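Search the forum Search Advanced
3 min read

Sharing a door key from the Lemine app to a different phone brand

knartey
I updated Lemine to the January release so I could share our front door key with my sister. She's on a different make of phone from mine. The share link arrives, she taps it, and it says "key not supported on this device." The release notes say sharing works across brands now. Has anyone got it working?

m_landeg
Works here. She needs the Lemine app installed before she opens the link. If she opens it first, the link is used up and you have to send a new one.

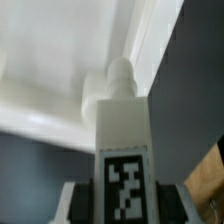

You also have to turn on "guest wallets" under Keys, then Sharing. It's off by default, even if you had it on in the old version.

dpick17
I don't agree that it works. I did all of that and my son's key dropped off after 20 minutes. Support told me shared keys need the lock firmware updated too, and my Ivness lock hasn't been offered it yet.

m_landeg
That's the lock, though. The sharing part did what it was supposed to do.

dpick17
If the key stops opening the door I don't care which part it is. They shouldn't announce it until the locks are ready.

afia_annan
Ivness firmware started going out on 15th February, in batches. Mine came through after I removed the lock from the app and added it again. You do lose your entry history. I had 90 days of it and it's gone.

knartey
Guest wallets was off. Turned it on, sent a new link, and she has the key. I'll leave the firmware alone for now because I need the history.

dpick17
Let us know if it's still there tomorrow.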